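Zorida 44 — compact rhythm sampler and mic bundle

In stock at Larimthorpe. Usual dispatch next working day.

Sampler, handheld mic, leads, carry case. Aimed at people making beats at home and rapping over them, or anyone running an open mic who's sick of somebody's phone plugged into the mixer. We've had one on the shop counter since June and it gets hammered most afternoons.

What it is

A pad sampler. 20 pads, four rows of five, all velocity sensitive. You load sounds in, chop them up, play them back. Sequencer built in, so no laptop needed once you're going — though it will talk to one over USB if you want to record the lot properly.

The mic goes straight in the back. Own gain knob, own little compressor, and a low cut that does a decent job on plosives. Not studio quality. Fine for demos, fine for a pub back room, fine for getting a verse down before you forget it.

Who buys it

Mostly people coming from old-school hip-hop who want that crunchy, slightly wonky swing without hunting down a thirty year old machine with a dead screen. Also a fair few youth groups. Also, more and more, singers — the looper is better than we expected.

If you already own a big workstation you probably don't need this. If you're on a phone app and fed up with tapping glass, have a look.

Sound

There's a 12-bit mode. Press and hold SHIFT and pad 13 and everything going in gets squashed down, drums especially come out thick and a bit dirty. Kicks love it. Hi-hats less so, watch the top end. You can set it per pad so the vocals stay clean.

Filter on every pad, low pass or high pass. Reverb is OK. Delay is very good, syncs to tempo, and has a tape-ish setting that drifts a little. Vinyl noise effect is there too if you must.

17 drum kits come loaded. Two or three are excellent, a boom bap one called Braramby in particular — dusty snares, rimshots with some room on them. The trap kits are alright. The "world" kit we would wipe and use the space for something else.

Swing

Worth its own heading becuase people ask. Runs from straight to very late, and it can be set differently for each pad, so snare dragging and hats dead on if that's your thing. Changing it mid pattern doesn't glitch. Quantise can be turned off completely, and then whatever you play is what you get.

Recording vocals

Hold REC, hit an empty pad, rap. Up to four minutes a pad. Count-in is one bar by default, two if you go in the menu. Overdub works, and so does undo, one step only so be careful with it.

Monitoring is through headphones with no delay we can hear. Speaker on the front is for checking ideas and nothing else, it's small and it will feed back with the mic up. Turn it off in the menu, page two.

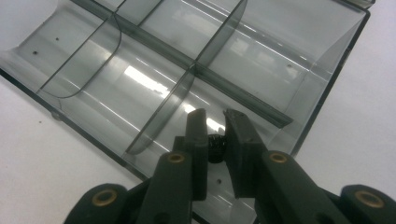

What comes in the box

Zorida 44 sampler
Handheld dynamic mic with switch
Mic lead, three metres
USB lead
Mains adaptor, UK plug
Soft carry case with shoulder strap
Memory card, already fitted
Printed quick start sheet (full manual is a download, link is on the sheet)

No headphones. No mic stand either, we do a short desk one by Blomqvist that fits, ask and we'll put it in the same parcel.

Power

Mains or USB battery pack. Doesn't take AAs. With a normal sized pack you'll get through an evening, screen brightness makes a big difference so knock that down first. It doesn't charge anything itself, there's no battery inside.

If it's hooked up to a laptop and you hear a whine, use the mains adaptor for the sampler and the whine goes. Same with most small gear like this.

Connections

Main out, stereo, two quarter inch jacks
Headphones, small jack
Mic in, XLR
Line in, small jack — turntable needs a phono preamp first, it has none built in
MIDI in and out on small jacks, adaptors sold seperately
Footswitch, quarter inch, any latching or non-latching type
USB-C

Saving your work

Projects save to the card. Save often. It does ask you when you switch off with the button, but it can't ask you if somebody pulls the plug. Cards up to 64GB, format them in the machine and not on the computer or it gets fussy about file names.

Samples are plain WAV files so you can drag your own across. Anything stereo takes double the space, so mono your drums.

Things we don't love

Screen is small. Readable on a desk, less so from standing up on a stage.
Song mode is fiddly — chaining patterns takes too many presses, and there's no copy for a whole song.
Knobs are a bit close together if you've big hands.
The SHIFT button labels are printed in pale grey and you'll be squinting at them in low light.

None of it put us off stocking it. Song mode was improved a bit in the last update and Zorida say more is on the way, we'd not buy it on the strength of that though.

Updates

Anything we send out has the latest software on it at the time of packing. If you bought yours before 20/01/2022 it'll be on the old version and worth updating, the looper timing is much tighter. Copy the file to the card, hold PLAY while switching on, leave it alone until it restarts. Bring it in if you're nervous, we'll do it while you wait, no charge.

Customer comments

"Made a whole EP on this with the kitchen door shut. Mic is better than it looks. Wish the screen was bigger." — Babar Tarar

"Pads are lovely. Took me a weekend to get my head round song mode."

"Bought for my son, now we argue over it."

Trying one

Shop demo unit is out on the counter, headphones attached. Bring your own card and you can take away whatever you make. Busy after school hours, mornings are quieter. Ring first if you're travelling, as the demo does go out on loan now and then.

Delivery and returns

Free UK mainland delivery on this one. Islands and Northern Ireland, please ask before ordering. More than 20 units for a school or studio, email for a price.

Return it unused within 30 days. For hygiene we can't take the mic back once it's been out of its bag, unless it's faulty. Two year guarantee on the sampler, one year on mic and leads. Keep the receipt.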